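Magnet keeps slipping out of the fingers. Glue more rubber on?

Povilas Hunt
Shared workshop, home-made hand grippers, round magnets on the whiteboard. Mine pinches fine, then the magnet stays put and the fingers leave. Almost 300 tries.
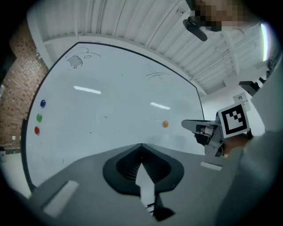
2 replies

Romine
More rubber won't help. Slide it to the edge of the board, then tip it.

Poulain
What Romine said, or buy weaker magnets. Also check your linkage screws.

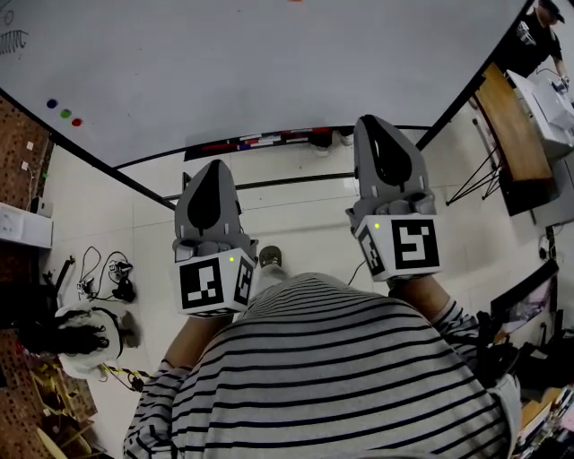

Slop in the linkage is what got me on my Skoltent build. Three washers cured it. Practise on blue, green and red while they're in a row, and leave the marker pens in the tray for July.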